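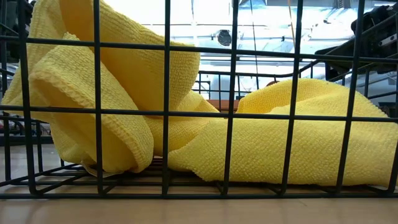
Cleaning cloths: where they go now

The yellow microfiber cloths have a new home. They are kept in the black wire basket on the table, and they go back there once they have been washed and dried. The old arrangement, with a stack under the sink and another stack in the hall closet, is finished. Chaminda Sikder emptied both places at the end of last month and has given the closet shelf over to light bulbs and batteries.

Please don't put a damp cloth in the basket. Wire lets some air through, but a wet cloth balled up under another one will still smell by the next morning. Used cloths go in the lidded pail by the back door at Brenholm. Ginette MacPherson takes the pail home on the days she is in, and Annick Després does it the rest of the time.

You don't have to fold them. We tried folding in quarters for a while and it lasted less than two weeks. Drop them in loose.

Washing

A few people have asked how these should be washed, so this is what Ginette does. Warm water, a small amount of liquid detergent, no bleach and no fabric softener. Softener coats the fibers and the cloth then pushes water along the counter when it should be picking it up. Wash them apart from the cotton dish towels, which shed lint. Dry on low for 20 minutes or hang them on the rack – they dry fast either way.

If you have used a cloth on the stove or on anything greasy, rinse it under the hot tap before it goes in the pail.

What they are for

Yellow is for counters, tables, the windowsills and the front of the refrigerator. Restroom cloths are blue and stay in the restroom cupboard. Floors are done with the mop or with old towels from the rag bag. Gemma Kershaw found a yellow cloth wrapped around the mop head in the spring and would like it not to happen again.

A cloth that has gone thin or stiff can be moved to the rag bag. Tell Gemma when you do it so she can put more on the next supply order. The order goes in again in August, and it will also cover dish soap, trash bags and 3 new scrub brushes.

The supply list is taped inside the pantry door. Write clearly, and put your name next to anything you add.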